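Home Current Issue Archive For Authors Contact

4.2 Setting things down: towels, racks and the use of the counter

The households in Flendholm and Prandulville differed more in where they put washed crockery than in how they washed it. Of the 47 kitchens visited, 20 had a fixed rack beside the sink, 17 used a cloth or towel laid on the worktop, and the rest used the second bowl of a double sink or dried each item by hand as it came out of the water. We had expected the towel to be a stopgap for people who had no rack. Three of the households that used a towel owned a rack and kept it in a cupboard.

The reasons given were mostly about space. A rack stays where it is put and takes up the same piece of counter all day, including the hours when that piece of counter is wanted for chopping or for the kettle. A towel can be folded and hung up. Several people also mentioned noise, and two said that a metal rack had chipped the edges of plates they were fond of. Ríos (fieldwork notes, July) recorded one woman in Prandulville who owned a rack with slots too narrow for her soup plates, so that the plates had to lean against the outside of it, where they slipped. She had gone back to a towel within a month.

Deep plates came up often in this connection. A flat dinner plate will stand in almost any rack. A soup plate with a wide rim takes up two slots, sometimes three, and tends to tip forward. Oval plates are awkward in a different way, as they stand well on the long side but stick out over the front. In households where the everyday crockery was a mixture of shapes, the towel was the more common choice, and the plates were laid flat on it, either way up.

Figure 6 shows an arrangement of this kind. Three plates of different shapes share a towel on the counter in front of the window, and the decorated rims do not match: the large soup plate has peonies, the round one has sprays of blossom on brown stems, and the oval one has only a faint grey outline of flowers. A mixed set like this was usual in our sample. Complete services were kept for visitors and were seldom found near the sink.
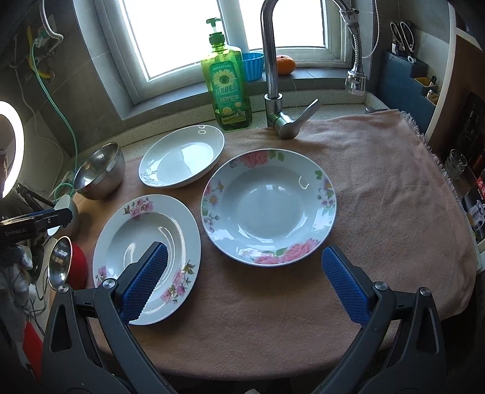
Figure 6. Plates on a pink fleece towel, with washing-up liquid and tap behind.

The towels themselves were of many kinds. Cotton tea towels were the most frequent, often doubled over. Old bath towels came next, cut down in some cases to the depth of the worktop. Fleece was less common and opinions on it were divided. Those who liked it said it was soft under china and did not slide on a smooth counter. Those who did not like it said that it left fluff on glasses, and one man in Flendholm kept a fleece for plates and a linen cloth for everything else. We did not measure how much water the different cloths took up, and we make no claim about which is best.

The position of the towel was more regular than its material. Right-handed washers mostly put it to the right of the sink and left-handed washers to the left, as Dunell's earlier study of shared kitchens would lead one to expect. The exceptions were nearly all kitchens where a window, a cooker or a wall got in the way. Where the sink was under a window, the sill was treated as an extra shelf. In Figure 6 it holds a small blue plastic cup and a tangerine, and on other sills we noted sponges, rings taken off before washing, seedlings, and in one case a row of keys.

We asked each household what was allowed to stand on the counter while plates were drying. Washing-up liquid was accepted everywhere. Bowls and small cups were accepted if they were going to be used again the same day. Food was the point on which people disagreed. Some would not have fruit or bread anywhere near the sink, while others saw no difficulty as long as it was off the towel. The sill seems to count as off the towel, even when it is within reach of the tap.

The towel also set a limit on how much was washed in one go. People with racks stacked more and more into them, and in the evening we saw racks holding two meals' worth of dishes. With a towel, once the cloth is covered the washer has to stop, dry something and put it away. Most of those interviewed did not describe this as a nuisance. Gilberto Ríos suggests, from his own visits in Cáceres, that it spreads the work between two people more often than a rack does, one washing and one clearing the cloth. Our numbers are too small to test this, and in the kitchens where only one person lived the question did not arise.

4.3 Drying by hand

Hand drying straight from the water was the least common practice and was found chiefly in kitchens with very short worktops. The cloth was held over the shoulder or tucked into a waistband, and each item went directly to its shelf. Cutlery was left until last in every one of these households.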